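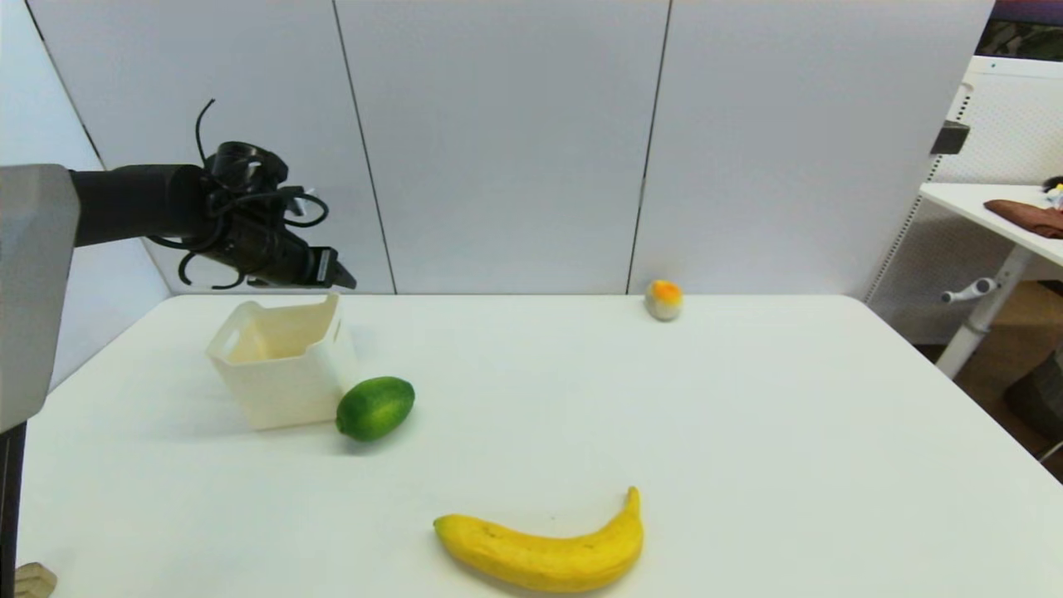
Ordnung in der Gemeinschaftsküche: Hinweise der Hausverwaltung Drusholm

1/8
Zum 03.08.2020 gilt in allen Teeküchen des Hauses Drusholm eine neue Regelung für die Aufbewahrung von Obst. Die wichtigsten Punkte sind in diesem Thread zusammengefasst.

2/8
Obst wird künftig in offenen weißen Kunststoffboxen mit Griffmulde aufbewahrt. Einzelne Früchte wie Limetten oder Bananen sind nach der Pause von der Tischfläche in die Box zu legen.

3/8
Bananen kommen zuletzt in die Box und liegen stets obenauf. Zitrusfrüchte gehören nach unten. Angeschnittenes Obst ist abgedeckt im Kühlschrank zu lagern und mit Namen zu versehen.

4/8
Die Boxen werden alle 10 Tage geleert und mit warmem Wasser und Spülmittel gereinigt. Zuständig ist das jeweils eingeteilte Stockwerk. Der Plan hängt neben der Spüle aus.

5/8
Die weißen Tischplatten sind matt und nehmen Fruchtsäure sowie Farbstoffe leicht an. Wir bitten darum, Flecken umgehend mit einem feuchten Tuch zu entfernen. Scheuermittel sind nicht zulässig.

6/8
Auf mehrfache Nachfrage: Private Behälter dürfen weiterhin benutzt werden, sofern sie beschriftet sind und im Regal stehen. Auf den Tischen verbleiben ausschließlich die Boxen des Hauses.

7/8
Ersatzboxen sind bei Regula Baumgartner am Empfang erhältlich, Zimmer 19. Beschädigte Boxen bitte dort abgeben und nicht im Restmüll entsorgen.

8/8
Fragen zum Reinigungsplan beantwortet Mirjam Widmer, Durchwahl 30. Die Regelung gilt vorerst bis Dezember. Rückmeldungen aus den Stockwerken nehmen wir bis dahin gern schriftlich entgegen.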